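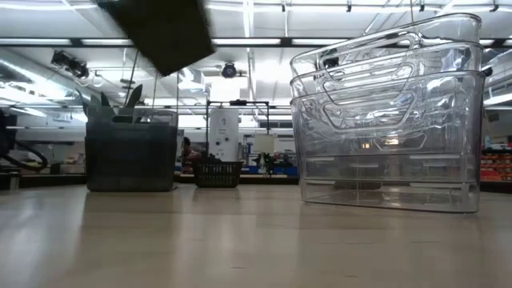 Touring a small musical into halls that were never built for one. I'm going to talk about the Vestley run, what we changed between the first venue and the last, and what I'd do again. Most of you run societies or small companies, so I'll skip the parts that only matter if you have a fly tower. Props first, as they caused the most trouble. We moved everything into clear plastic bins with handle holes in the sides, the sort that nest one inside another when they're empty. At the get-out the empties go in one stack and take up the space of a single bin. Label the short end, never the lid. Lids get swapped.

(Pause here. Ask who has toured with a live band. Expect a few hands.)

The show. Two acts, a cast of nine, a band of four. Songs from the early sixties, mostly close harmony, with a story holding them together. We opened at Vestley, then Ilier, then a week at Carow. Vestley seats 100 and sold 61 on the first night. Ilier seats 80 and sold out twice.

Sound. Close harmony is hard in a room with a flat ceiling and a wooden floor. The singers couldn't hear each other at Vestley and the tuning drifted in the second act. We moved the band from the back to stage left and turned the wedges down. Better at once. At Ilier we took out one microphone and put three singers round the other. It looks right for the period too.

If someone asks about in-ear monitors: we priced them, we didn't buy them. Move on.

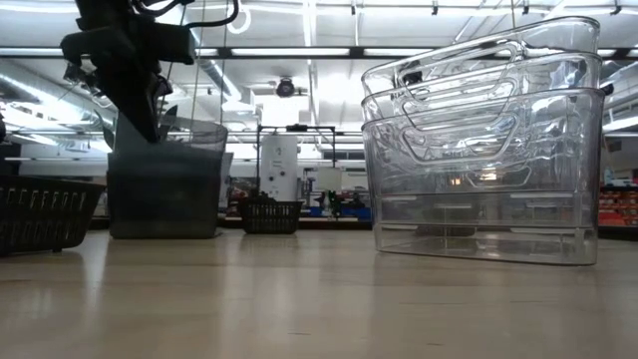
Nested storage bins on the table.

Quick changes. There are six in act one, the worst being forty seconds from school blazers into stage suits. Poppers behind false buttons, ties already knotted on elastic. Rehearse the change with the music playing from the first week. We left it until the dress rehearsal and lost a verse.

Lighting. Keep it short, this audience has heard it before. One plan, drawn for the smallest stage, then spread out for the bigger ones. Going the other way doesn't work. The Kallio desk we hired was fine but the show file wouldn't load at Carow and we ran the first half by hand — save a printed cue sheet.

Money. We kept 50 seats at the lower price for every performance. They went first each time. The licence was the largest single cost, then van hire. Programmes lost money. I'd do a folded sheet next time.

What's next: a shorter version in November, same band, one act, no blazers. Bookings for Ilier are open already.

Questions. If there's time, play the second-act opener from the Carow recording. Check the volume before people come in.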